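# «Comer en la mesa de trabajo no es un descanso»

Giorgia Palumbo lleva 10 años asesorando oficinas desde Savitmont y llega con una tesis clara: quien come en su escritorio trabaja mejor si la mesa está pensada para eso. Me cuesta creerlo, y se lo digo nada más sentarnos.

«Entiendo la duda», contesta. «Pero la gente va a comer ahí de todos modos. Prefiero que lo haga con orden».

El orden, según ella, empieza por despejar el centro, poner la comida delante y dejar la bolsa del reparto a un lado. Le pregunto si hacía falta una consultora para llegar hasta ahí. Se ríe poco.

«Una bolsa en el suelo se queda en el suelo hasta la tarde. Encima de la mesa molesta y la tiras».

¿Lo ha medido? Palumbo cita una encuesta propia entre 100 empleados de Patgate, hecha en septiembre. Solo 19 dijeron que habían cambiado de costumbres. Para ella es un buen comienzo; a mí me parece una cifra floja para vender un método.

Rostyslav Savchuk, contable en Patgate, fue uno de los encuestados y no salió convencido. «Me dijeron dónde poner el vaso. El vaso ya lo ponía yo a la derecha», cuenta. Reconoce, eso sí, que desde entonces usa un tapete grande y que se limpia antes que la madera. «Eso lo podía haber leído en cualquier parte».

Vuelvo con Palumbo a la cuestión de fondo: si una mesa bien dispuesta no acaba siendo una excusa para que nadie se levante a comer. Tarda en responder.

«Puede pasar», admite. «Yo recomiendo salir 2 veces por semana como mínimo. Lo que no puedo es obligar a nadie».

Sobre los envases de un solo uso es menos prudente. Los acepta sin problema, con tapa, siempre que haya pañuelos a mano. Cuando le menciono la basura que generan, dice que eso corresponde a otro departamento. No me parece una respuesta, y tampoco añade otra.
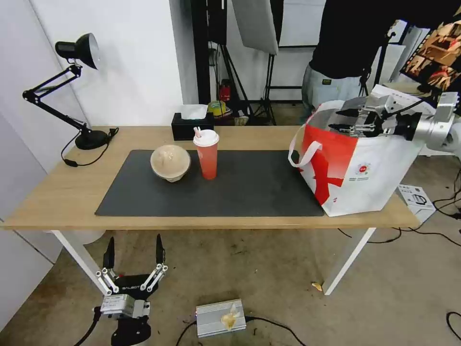
«Lo único que pido», insiste antes de despedirse, «es que a las cuatro no quede nada de la comida junto al teclado». En eso Savchuk y ella están de acuerdo, aunque él asegura que ya lo hacía antes de la encuesta.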